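Hywel Gwynne
Thread on moving to a smaller kitchen, for anyone doing the same this winter. 1/8

We went from a four-bedroom house in Flelley to a two-bedroom unit in June. The kitchen lost more space than any other room.

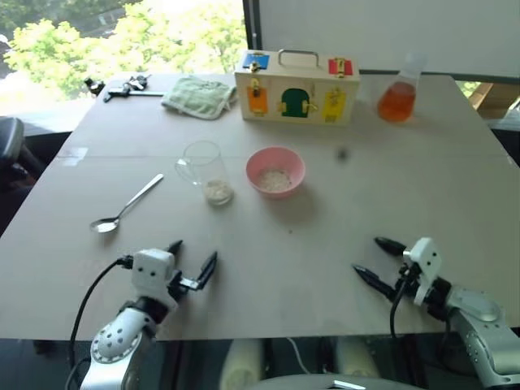

Chun-yin Tsao replied that we should have sorted the cutlery before packing it, and that moving it all first only means paying to shift things you'll give away. Fair call. We paid for two cartons we didn't need.

2/8 Start with the drawers. Ours held 33 teaspoons from at least five different sets. We kept 12.

3/8 Glasses next. Anything we hadn't used since last winter went to the op shop, apart from my grandmother's sherry glasses — they stay, and I don't even like sherry.

4/8 The old Turkex slow cooker was the hardest to part with. It takes up half a shelf. My sister has it now and we can borrow it back.

5/8 Measure the cupboards before you buy organisers. I spent $125 on Marinescu pull-out racks and the doors wouldn't close. They took them back, less postage.

6/8 Removalists quoted $490 for the kitchen and dining room on their own. We moved those two rooms ourselves over a weekend and hired a trailer.

7/8 Spices: check the dates. I had cumin older than the dog.

8/8 Still undecided about the dinner set. Service for ten, table for four. It's in the hall cupboard behind the vacuum for now — if you're in Flelley and want it, message me.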